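Section 7. Preparing and running counter-top pick tasks in simulation

Last updated: Apr 27, 2025

This section covers the checks and working rules for a single arm handling loose household items on a counter. It applies to the Sostine arm controller with the Lurano simulator, release 3007 or later. Complete Section 6 (Loading a workspace) first. The same rules apply when the task is moved to real hardware, with the extra steps listed in 7.5.

7.1 Before you load a task

1. Open the workspace file and confirm that the arm base is fixed to its mounting surface. A base left as a free body will drift during long runs.

2. Check that the walls, the counter and the mounting cabinet are all marked as collision objects. Items with a visual mesh only will not stop the arm, and a path that passes through a wall in simulation will be sent to the controller without a warning.

3. Set the speed limit for the gripper to the task value. The default is for free motion and is too high for work close to a surface.

4. Confirm that the stop input is mapped. Press it once with the arm idle and check that the status line changes to HELD.

5. Save the workspace under a new name. Do not edit the master copy.

Note: If the status line shows HELD and will not clear, see Section 11, Fault codes, code 76.

7.2 Placing items

Items may be placed by hand or by the Peridetti layout tool. The layout tool scatters items within the limits you give it and settles them under gravity before the task begins. Either way, go through the following.

1. Leave room for the open gripper around the item to be picked. Measure from the outside of the fingers.

2. Put tall items toward the back of the counter. Pans and saucepans should have their handles inside the counter edge.

3. Let all items settle. An item that is still moving when the task starts makes the run invalid, and the log will mark it so.

4. Look over the layout from at least 2 viewpoints. Handles that point up or out are easy to miss from the front.

5. Check each item's mass and friction values against the item sheet. Imported meshes often come in with a mass of zero.

Items may lie on their sides or lean on one another. This is allowed and is useful for testing, provided the layout is saved with the run.

CAUTION: Do not turn off collision checking for background items to make planning faster. The arm must plan around everything on the counter, including items that have no part in the task.

7.3 Picking and carrying

1. Move the gripper to the approach point above the item, fingers pointing down.

2. Lower at the task speed. Stop when the fingers are level with the part of the item to be held. For bottles, hold the body. Do not close on the neck or cap.

3. Close the gripper until the contact reading is steady. Do not set a closing force above the limit on the item sheet.

4. Raise the item a short distance and pause. Compare the item position with the gripper position in the log. If the two separate, lower the item and open the gripper.

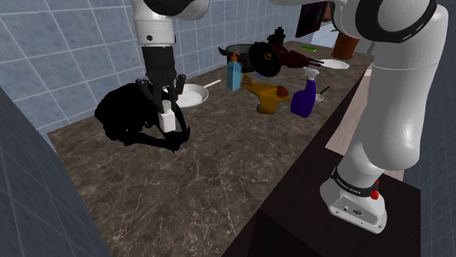
5. Once the check passes, raise to carry height before making any sideways move. Carry height is set by the tallest item on the counter plus the clearance value in the task file. Pan handles and spray heads count toward the height.

6. Move to the place point, lower, and open the gripper. Wait for the contact reading to return to zero, then retract straight up.

Note: Long links can swing across the back of the counter while the gripper itself barely moves. Run the whole-arm clearance report before approving a path. A report for the gripper alone is not accepted.

CAUTION: If an item is dropped, stop the run. Do not let the arm try again until the layout has been checked. A fallen item may now be in the path.

7.4 Keeping records

Each run must be stored with the workspace file, the layout, the item sheet and the log. Use the Onsri naming pattern (task, layout number, run number) and leave out spaces. Random layouts must also include the seed. A run without its seed cannot be repeated and should not be used in a report.

Failed runs are kept as well. Mark them FAIL with the step number from 7.3 where the failure took place. Do not delete a failed run because a later run with the same layout passed.

If you change a friction or mass value between runs, start a new run series. Results from the two series must not be added together.

The log buffer holds 127 runs. After that the oldest run is written over. Export before the buffer is full.

7.5 Moving a task to hardware

1. Have a second person review the clearance report and sign the task sheet.

2. Compare the real counter with the saved layout. Measure the height of the counter and the position of the arm base. Enter the measured values and plan again.

3. Run the full path once with no items on the counter and the speed set to the lowest value.

4. Keep the stop button within reach of the operator and keep all other people outside the marked area.

5. Use empty containers for the first runs. Do not use glass or anything with a sharp edge until the task has been approved for it.

WARNING: A passing result in simulation does not replace the risk assessment for the real work area. The assessment must be repeated if the counter, the gripper or the list of items changes.

Go to Section 8 for two-handed tasks.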